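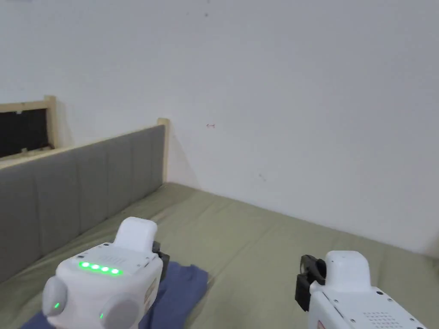 Moin und hallo! Ich suche Leute, die gerne Wäsche falten. Oder Leute, die es hassen und trotzdem jede Woche machen, die sind mir fast noch lieber. Wenn du dich in einem der beiden Sätze wiedererkennst, lies bitte weiter, auch wenn es ein bisschen länger wird (ich kann mich schlecht kurz fassen, das wissen alle, die schon mal mitgemacht haben).

## Worum geht es?

Ich schreibe seit dem Frühjahr an einem Ratgeber über Ordnung im Schlafzimmer, Arbeitstitel „Sulon“. Das Wort bedeutet nichts, es klingt nur so schön aufgeräumt. Drin soll stehen, wie ganz normale Leute ihre Sachen auf dem Bett sortieren, falten und wieder wegräumen. Das Bett ist nämlich bei fast allen, mit denen ich bisher gesprochen habe, der größte Tisch der Wohnung! Da landet die Wäsche aus dem Korb, da wird der Koffer gepackt, da liegen Kartons herum, bis endlich jemand entscheidet, wohin damit. In den meisten Büchern zum Thema kommt das Bett aber nur vor, wenn es ums Beziehen geht. Das finde ich schade.

Für den praktischen Teil brauche ich 20 Teilnehmerinnen und Teilnehmer. Die Treffen finden im Gästezimmer über dem Laden Carretero statt, eine Treppe hoch, leider ohne Aufzug. Großes Bett, grünes Laken, weiße Wand. Mehr muss man über die Einrichtung nicht wissen.

## Was du bei mir machst

Du kommst für einen Vormittag oder einen Nachmittag vorbei, und wir gehen vier Runden durch. Zwischendurch gibt es Kaffee, und zwar richtigen.

1. **Ankommen und glattziehen.** Du machst dir das Bett so zurecht, wie du es zum Arbeiten brauchst. Manche streichen jede Falte aus dem Laken, manche werfen einfach los. Beides ist völlig in Ordnung, ich schreibe nur mit.
2. **Kleine Teile.** T-Shirts, Handtücher, Geschirrtücher. Du faltest, wie du es zu Hause auch tust. Bitte keine Sonntagsfaltung extra für mich! Wenn deine Handtücher daheim gerollt werden, dann roll sie.
3. **Der Karton.** Wir stellen einen großen Pappkarton aufs Bett und legen ein paar Dinge dazu, die in keinem Haushalt einen richtigen Platz haben. Schachteln, Technikkram, solche Sachen. Du überlegst laut, was zusammengehört und was in den Karton darf.
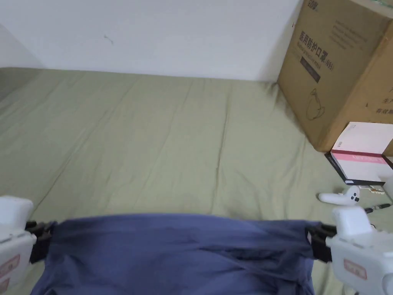 4. **Alles wieder weg.** Am Ende soll das Bett frei sein. Wie du das anstellst, entscheidest du. Danach reden wir noch ein bisschen darüber, was dich genervt hat und was dir leicht von der Hand ging – das ist für mich meistens der spannendste Teil.

Der Karton in Runde drei ist übrigens einer, in dem laut Aufdruck mal N95-Schutzmasken waren. Die Schrift ist chinesisch, du musst aber nichts lesen können. Es geht mir darum, was Leute mit Kartons machen, auf denen etwas ganz anderes steht als das, was später drin ist. Beschriftest du neu? Klebst du den Aufdruck ab? Drehst du die bedruckte Seite zur Wand und vergisst die Sache? Ich habe dazu schon so viele verschiedene Antworten bekommen, dass es ein eigenes Kapitel wird.

## Wen ich suche

Vorkenntnisse brauchst du keine. Ich freue mich besonders über:

- Leute ab 53, weil mir diese Altersgruppe in den Gesprächen bisher fast völlig fehlt
- Menschen, die in einem einzigen Zimmer wohnen und schlafen
- Eltern, bei denen sich die Wäsche stapelt (ich sage nur: einzelne Socken)
- alle, die in letzter Zeit umgezogen sind und immer noch Kartons stehen haben

Du solltest eine Weile stehen und dich über ein Bett beugen können. Wenn dir das schwerfällt, melde dich trotzdem, wir können den Ablauf kürzen oder eine Runde im Sitzen machen. Deutsch reicht so weit, dass wir uns unterhalten können, perfekt muss da gar nichts sein.

## Was du bekommst

Es gibt 70 Euro pro Person, bar und gegen Quittung, dazu die Fahrkarte innerhalb der Stadt. Wenn das Buch erscheint, bekommst du natürlich auch ein Exemplar. Die erste Auflage ist mit 1.000 Stück geplant, der kleine Verlag Jodau macht den Druck, und ich bin jetzt schon nervös.

Im Buch tauchst du nur auf, wenn du das möchtest, auf Wunsch unter einem anderen Namen. Meine Notizen zeige ich dir vorher, und streichen darfst du alles, was dir nicht passt. Ohne Begründung.

## Termine

Wir treffen uns im Oktober und November, jeweils ab 9 Uhr oder ab 14 Uhr. Rechne mit gut drei Stunden inklusive Kaffee. Im Dezember geht leider nichts mehr, da wird das Zimmer gebraucht und ich sitze hoffentlich über dem letzten Kapitel.

## So meldest du dich

Schreib mir ein paar Zeilen über das Kontaktformular auf der Seite vom Skarkico-Treff, Stichwort „Bett frei“. Mich interessieren vor allem diese Dinge:

- Wie wohnst du, und mit wie vielen Leuten?
- Wo faltest du deine Wäsche?
- Was liegt gerade auf deinem Bett, das da nicht hingehört? (Ehrlich sein, bei mir sind es zwei Pullover und ein Locher.)
- Vormittag oder Nachmittag?

Einen Lebenslauf brauche ich nicht, Fotos von deinem Schlafzimmer auch nicht. Ich antworte allen, manchmal dauert es ein paar Tage. Und falls du jemanden kennst, der Spannbettlaken so zusammenlegen kann, dass sie hinterher flach im Schrank liegen: bitte unbedingt mitbringen, ich habe da sehr viele Fragen!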